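3. Collecting the Demonstrations

3.1 Setting and equipment

All demonstrations in the Rilau set were recorded in homes where people live, with their own furniture and their own textiles. The operators work with hand-held grippers, each with its own sensors mounted on the body, and no robot arm is present during recording. Figure 2 gives two views from one home in which a bedroom was used. 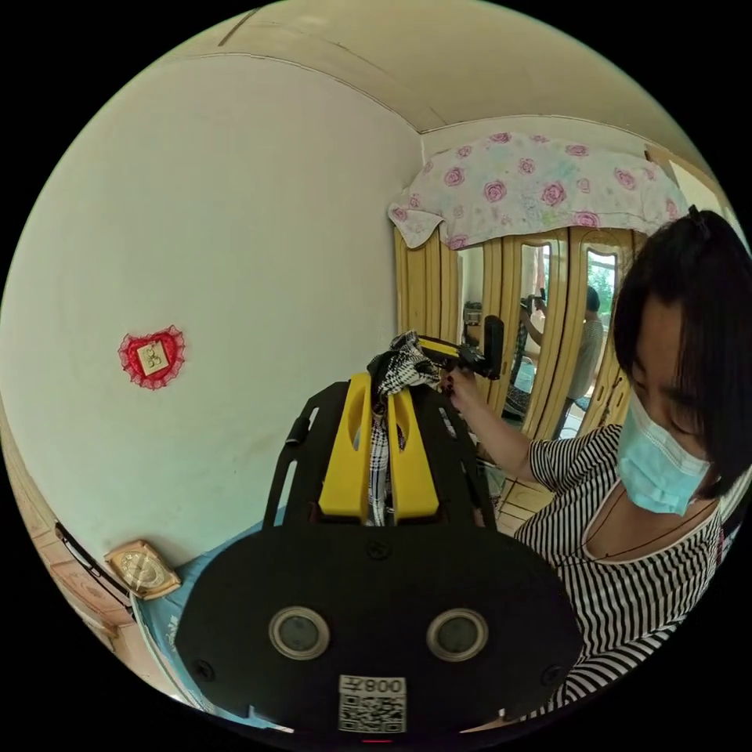
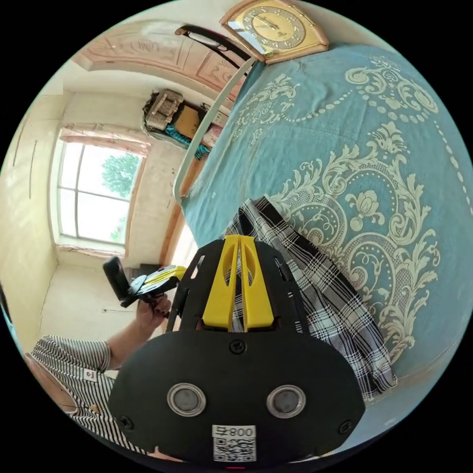
Figure 2. Two views from bedroom recording, each taken from a hand-held gripper. A second gripping device, held by hand, is visible in both.

The main difficulty in teaching a policy to handle cloth is that the cloth has no fixed shape, and so the number of ways in which one task can begin is very large. A towel that was folded once and dropped will not fall in the same way again. In our earlier work on Plostus, we tried to meet this problem by adding more variation in a simulator, and the result was a policy that knew many shapes but had poor judgment about where to hold. For this reason we now put most of our effort in the choice of the grasp, and we ask the operators to show it with care. A grasp where the cloth is pinched between the two yellow fingers and gathers into a tuft above them, as in the first view of Figure 2, is what we call a deep grasp. It is secure, but it hides a part of the cloth from the sensors and it takes up length that the fold may need later. A shallow grasp takes only the hem. It keeps the cloth flat, but it slips more easily when the cloth is heavy. Both kinds are allowed in our protocol, and the operator decides which one to use, but the kind must be written in the session sheet.

We also found that the surface under the cloth matters more than we had expected. Our first protocol asked for a plain table. Later we dropped this condition and let the operators use beds, sofas and floors. On a patterned bedspread, such as the one with cream-colored scrolls on teal in the second view, a black-and-white plaid cloth must be separated from a background that has strong edges of its own. A policy trained only on plain tables often closed its fingers on the background in our tests, or it took the cloth and the bedspread together. We therefore consider patterned surfaces as a necessary part of the set, and the operators are told not to remove a bedspread or a sheet before they begin.

3.2 Tasks

The set contains six tasks with cloth. They are: picking up a cloth from a crumpled state, spreading it flat, folding it in half, folding it in quarters, hanging it over a rail or an edge, and passing it from one gripper to the other. The last task was added at a late stage. At first we treated the passing of cloth as a small step inside the other tasks, and we did not mark it separately. When Brynhildur Brøndum reviewed the first recordings, she noted that a large share of the failures came exactly at this step, when one gripper opened before the other one was fully closed. The operators corrected this without thinking, usually by catching the cloth against the surface. Such a correction is easy for a person, but a policy that copies it without the right timing will drop the cloth.

Every task has a written start condition and a written end condition. The start condition is kept loose on purpose. For the folding tasks it says only that the cloth must lie on the surface and that no corner may be under a heavy object. The end condition is more strict. A fold in half is accepted when the two short edges lie within a distance of two fingers from each other, judged by eye by the operator. We know that this measure is not exact. We tried a printed ruler for some sessions, but the operators began to look at the ruler and to adjust the cloth many times with very small movements, and these movements then appeared in the trained policy as a kind of trembling at the end of each fold. We returned to judgment by eye.

3.3 Instructions to operators

The operators received a short training before their first session. It was given by Tove Brynjólfsdóttir, who also wrote the instruction sheet. The sheet went through several versions, and we give here the points that stayed in the last one.

The operator should move at a calm and even speed, slower than in normal housework. Very fast movements make the sensor views unclear, but very slow movements cause a different problem, where the policy learns to wait. As a practical rule, the operator should be able to speak a short sentence during one fold.

The operator should keep the cloth in view of at least one gripper at all times. When the grippers are turned away from the surface, for example to walk to another place, the recording continues, and that part is marked later as travel.

The operator should not use bare hands on the cloth between the start and the end of a demonstration. If the cloth falls to the floor, it is picked up with a gripper, and the demonstration goes on. We keep these parts, and we have found them useful for teaching recovery.

If the operator makes an error which cannot be repaired with the grippers, the demonstration is ended and marked as failed. Failed demonstrations are not deleted. They are stored with a one-line note in the operator's own words, and the note may be in any language.

3.4 Variation between homes

We gave much attention to the question of how many homes are needed and how much should be recorded in each. A session in a new home takes time to prepare, and it is tempting to stay in one room and to record the same cloth again and again. The loss from doing so appeared quite early. A policy trained on many demonstrations from few rooms reached good results in those rooms and poor results in all others, even when the cloth was the same. We therefore set a limit on the number of demonstrations for each pair of cloth and surface. When the limit is reached, the operator must change at least one of the two.

Rooms in real homes also contain many things that have no connection with the task. There are mirrors on wardrobe doors, clocks and decorations on the walls, and boxes on high shelves. We leave all of them in place. Mirrors deserve a special remark, because a person and a device may appear in them a second time, and the movement in the mirror goes in a direction that does not agree with the real one. In an early test, the tracking software from Clavine gave wrong positions in a part of the sessions with large mirrors. We considered covering the mirrors, but this would have made the rooms less like the rooms where such a system must work one day. We chose instead to mark the sessions with a mirror label and to check their tracks by hand.

Light was not controlled. The operators use the light of the room as it is, with windows open to daylight or not, and they write in the sheet whether a lamp was on. We do not correct for color.

3.5 Review and selection

The collection ended in October with 3,000 recorded demonstrations. Each one was viewed in full by one reviewer, and the doubtful ones by a second. The reviewers worked with the Riis annotation tool, which shows the views from both grippers next to each other on a common time line. They marked the moment of each grasp and each release, and they gave each demonstration one of three labels: accepted, accepted with recovery, or failed.

After review, 1,846 demonstrations were kept for training under the first two labels. The rest consists of failed demonstrations, of recordings where one gripper had stopped before the end, and of recordings where the tracks could not be repaired. The number of lost recordings is higher than we had planned for. A considerable part was lost for a simple reason: the two grippers were not started at the same time, and the common time line could not be built with enough certainty. In the later sessions the operators closed both grippers together three times at the start — a movement which is easy to find in both recordings — and this problem then became rare.

The reviewers did not always agree on the moment of release. With a stiff cloth the moment is clear, but a soft cloth may stay on one finger for some time after the gripper has opened, and it is then a matter of opinion when it has left. We decided to mark the opening of the fingers and not the separation of the cloth. This choice makes the labels more regular, although it describes the behavior of the cloth less well. Readers who wish to study the contact itself should not use our release labels for this purpose.

3.6 Limits of the collection

The present set has some clear limits. Large textiles such as bed sheets and curtains are not included as objects to be handled, since a single operator with two grippers could not fold them in a reliable way. Wet cloth is also absent. The operators differ in height and in habits, and we did not try to balance these differences; some of them prefer to start each fold from the left side, and this preference can be seen in the data. In Section 4 we report results for each starting side separately.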